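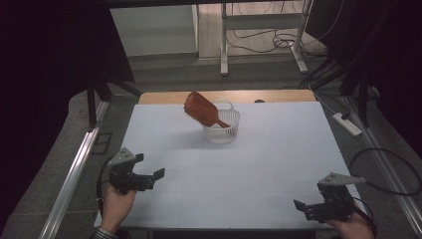

marlene_pt
Queda de cabelo depois do verão, em setembro é sempre a mesma coisa. Há 18 dias que aponto o que sai no banho. Escovo só à noite, com uma escova castanha de cabeça larga, e guardo-a num cestinho branco de plástico. O champô Lumenta vale os 30 euros?

tiagoR
Não vale. Usei 4 meses e ficou tudo igual. Faz análises ao ferro.

sol_e_sal
Discordo, comigo resultou. Mas lavava dia sim, dia não.

tiagoR
Em setembro cai a toda a gente e depois passa sozinho. Isso não é do champô.

marlene_pt
O ferro está por ver. Marco análises esta semana.

sol_e_sal
Pede também a tiroide.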